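Keeping Small Laundry in Pairs: A Study of Sock Sorting and Drawer Storage in Shared Student Housing

Final project report, Household Studies workshop

Project group: Bukola Omoregie, Ebere Nwosu, Nneka Danladi
Project adviser: Ruaridh Cowie

1. Background

Students living in shared housing at Jeledmont House wash their clothes in a common laundry room and carry them back to their own rooms to fold. Shirts, towels and bedding usually return without trouble. Socks do not. At the start of the term the group spoke with residents on both floors of the house, and the loss of single socks was raised more often than any other laundry complaint, including the price of the machines.

The group set out to learn where pairs become separated and whether a simple method of sorting and storing them could be recommended to the house. The project was limited to equipment that a resident could buy or already owned. The house allowed a budget of 3000 Avel points, the credit used in the residence shop, and the group spent 600 of them, mostly on drawer organizers and mesh wash bags.

2. Questions

The project was organized around the following questions.

At what stage of the laundry routine do pairs come apart?
Does a divided organizer keep pairs together better than an open drawer?
Which way of folding a sock suits a small compartment?

A further question, on whether residents should buy identical socks, was removed from the plan after the first meeting with Mr. Cowie. It was felt that a recommendation to replace clothing that was still in good condition fell outside the purpose of the workshop.

3. Method

Work was carried out in July in the Honavance study room, which has good light and a table that could be kept free for the group. Each member brought her own socks, and Bukola Ojo, a resident who was not part of the group, agreed to lend hers and to try the finished method in her room.

The socks included plain, ribbed and striped knits in different lengths and weights. They were mixed together in a basket, paired on the table, folded and put away. This was done first with an open drawer and then with organizers. Members took turns sorting and keeping notes. The person keeping notes did not help with the sorting and did not speak during it, a rule that was adopted after early sessions became too sociable to be of much use.

Three ways of folding were tried. In the first, the two socks were laid one on the other and the cuff of one was turned down over both. In the second, the pair was rolled from the toe and left without a turned cuff. In the third, the pair was folded flat into a small packet, with the toes tucked into the cuffs.

4. Observations

4.1 Where pairs come apart

Most separations were traced to the moment of loading and unloading. A sock left inside a trouser leg or a pillowcase was not missed until the rest of the wash had been put away, and by then its partner had often been placed in a drawer by itself. The mesh bags helped with this, provided that they were closed fully and not packed too tightly. Ebere Nwosu noted that bags hung on the back of a door were used regularly, while bags kept in a closet were forgotten.

4.2 Pairing on the table

Laying the socks out flat was slower than pairing them by hand from the basket, but it produced fewer mistakes. Plain dark socks caused the most difficulty. Two navy socks of nearly the same length were matched wrongly in several sessions, and the error was noticed only when the heels were compared. Striped socks were matched quickly – the eye goes to the bands of color first – although a folded striped sock can look quite unlike its partner when different parts of the pattern are showing. A contrasting heel or toe is a more dependable guide, and the group came to look for these before anything else.

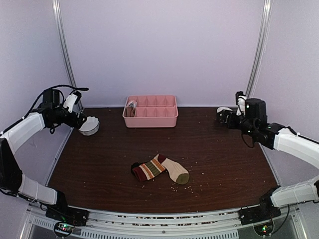 The size of the compartment mattered more than the group had expected. An organizer with many small sections is well suited to ankle socks and thin knits, but a thick winter pair pushed into the same space springs open and lifts its neighbors. For such pairs the group preferred a wider box at the back of the drawer.

4.3 Folding

The turned cuff kept pairs together most securely. Nneka Danladi objected that it stretches the elastic, and the group accepted the point for older socks, though no test of this was made. Rolled pairs fitted well but came undone when the drawer was shut hard. The flat packet took the least room and stood upright without support once a row was full. It also took the longest to learn.

5. Trial in a resident's room

Ms. Ojo used an organizer and a mesh bag for 2 weeks. She reported that the bag became part of her routine at once and that the flat packet did not; she returned to the turned cuff after a few days. She also asked for a fixed place for single socks waiting for a partner. The group had not planned for this. One end compartment was set aside for the purpose, and she found it useful.

6. Recommendations

The group recommends that Jeledmont House keep a supply of mesh bags in the laundry room for residents to borrow, and that the Ogbonna notice board beside the machines carry a short guide to pairing by heel and toe. Residents who wish to buy an organizer should measure the inside height of the drawer first, as the rims of several models the group looked at would have caught on the drawer above.

The remaining points have been left with the house office, together with the organizers, which may be borrowed on request.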